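Packaging Basics, Unit 6: Paper Void Fill and What Happens to It
Course handout, Avico evening program

Read before the workshop. Bring gloves if paper dries out your hands.

1. What void fill is supposed to do

Void fill keeps an item from moving inside a carton. Suppliers will tell you it also cushions, braces, insulates, delights the customer and saves the planet. Treat each of these as a separate claim and ask for evidence on each. For most light goods, stopping movement is the only one you can check at the bench, and you check it by closing the box and shaking it.

Kraft paper is the usual choice. It is cheap and it tears by hand. It can also go in the recycling, provided somebody picks it up and puts it there, a step the brochures tend to skip.

2. Crumple, twist or fold

The Grumari packing guide, which some of you will have met at work, says a twisted strip holds its shape better than a crumpled sheet. I have never seen the test behind that. In our own bench trial we packed 30 cartons, half with twists and half with loose crumples, and shook each one for 15 seconds. The twists did better with narrow gaps down the side of an item. In wide gaps they slid around and were close to useless. A trial that size settles very little, so don't quote it as a rule.

Folded pads take longer to make and lie flatter. Use them under heavy items. Past that I have no strong opinion.

3. Used paper

A strip that has been through a box once is creased along its whole length and often torn at the tip. The question is whether it can go in again. The Dong method, still printed on the wall chart, says any piece may be reused until it "feels tired." That is not a standard. Two people holding the same strip will disagree, and both will be sure.

Try these instead:
- Squeeze it and let go. If it stays flat, recycle it.
- Look for tape, grease or labels. Any of these, and it goes in the other bin.
- Pieces shorter than your hand are scrap.
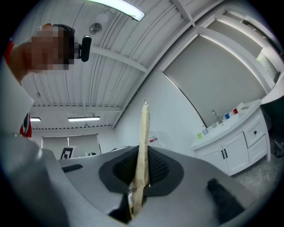

4. Clearing the bench and floor

Pick up long pieces by the middle or by one end, whichever is free, and don't shake them out. Creased paper sheds dust and small fibers. Sort as you go. The popular advice is to push everything into one heap and sort at the end of the shift, and in my experience the heap gets sorted by going into the trash.

The Jillari worksheet claims a cleared bench raises packing speed by 42 percent. No baseline is given, nor how big the bench was. Clear it anyway, as paper underfoot is slippery on a smooth floor.

5. For the workshop

Pack the same item twice, once with new paper and once with used. Shake both for 10 seconds. Write down what moved, including when the result is dull or contradicts section 2. Keep the used strips, we need them again for Unit 7.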